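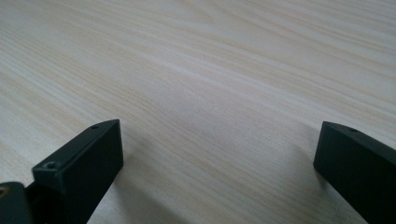 Sekodent launches the Flodine home radio and opens its repair service to all customers

20 December 2020

Sekodent, the maker of radios and speakers for the home, today announces the launch of Flodine, a mains and battery radio with a built-in wireless speaker. The company is also extending its repair service, until now offered only to trade buyers, to every customer in the United Kingdom and Ireland.

Flodine replaces the Pruvost, which has been on sale for six years and will be withdrawn once present stocks are sold. It receives DAB, DAB+ and FM broadcasts and can play sound from a telephone, tablet or computer over a Bluetooth connection. A headphone socket is fitted at the side and an auxiliary input at the rear.

The new model was developed after a survey of Pruvost owners carried out in October, to which 2529 households replied. The most frequent request was for larger controls. Owners also asked for a display that could be dimmed fully at night, and for a battery that could be changed at home without tools. Flodine has separate dials for volume and tuning, a display with five brightness settings including off, and a battery pack held in place by a sliding cover.

Jayanthi Devadiga, head of product at Sekodent, said: "Many of our customers keep a radio in the kitchen or beside the bed and use it every day for years. They wrote to us at length, and we read every letter. The new dials can be turned with wet or gloved hands, and the six preset buttons are raised so that they can be found in the dark. We have kept the alarm settings on the front of the radio, where Pruvost owners will expect to find them."

Sound and battery life

Flodine has a single full-range speaker in a sealed cabinet, with tone controls for bass and treble. Two units may be paired to play in stereo. Pairing is carried out by holding down the first preset button on both radios until the display shows that they are linked, and it is kept in memory when the power is switched off.

The battery pack gives up to 18 hours of listening at moderate volume and is charged inside the radio from the mains adaptor supplied. Playing time will be shorter at high volume or when a wireless connection is in use. Spare packs will be sold separately. The pack from the Pruvost is a different shape and should not be used in the new model.

Repair service

From the date of launch, any customer who owns a Sekodent radio or speaker may send it to the company's workshop for inspection. Products within the two-year guarantee will be repaired or replaced free of charge, subject to the usual terms. For older products, the customer will be sent a written price before any work is started – and may decline it, in which case only return postage is payable.

The workshop holds 1350 different spare parts, covering all current models and most of those sold in the past ten years. These include dials, aerials, battery covers and speaker units for the Fellow portable speaker, which remains in the range unchanged. A list of 327 parts that customers may fit themselves has been placed on the Sekodent website, with printed instructions available by post on request.

Simone Brito, who leads the repair workshop, said: "Last year we repaired 2815 items for shops and hotels, and a good number of them needed only a new aerial or a clean battery contact. Private owners were asking us for the same help and we had to turn them away. We have taken on four more technicians and expect to return most items within ten working days."

Customers are asked to complete a repair form before sending a product, and to remove any battery pack unless the fault concerns charging. Parcels received without a form will be held until the owner can be identified.

Availability

Flodine is available from today through the Sekodent website and from appointed dealers, in cream, dark green and slate. Each radio is supplied with a mains adaptor, one battery pack, an auxiliary cable and a printed guide. A large-print guide may be ordered at no extra cost.

Dealers who hold stocks of the Pruvost may continue to sell them under the existing terms, and the two-year guarantee will apply in full from the date of purchase.

Notes to editors

Review samples and product photographs can be requested from the Sekodent press office. Samples are lent for 21 days.

Bluetooth range and battery life depend on conditions of use. Digital radio reception depends on local coverage.

ENDS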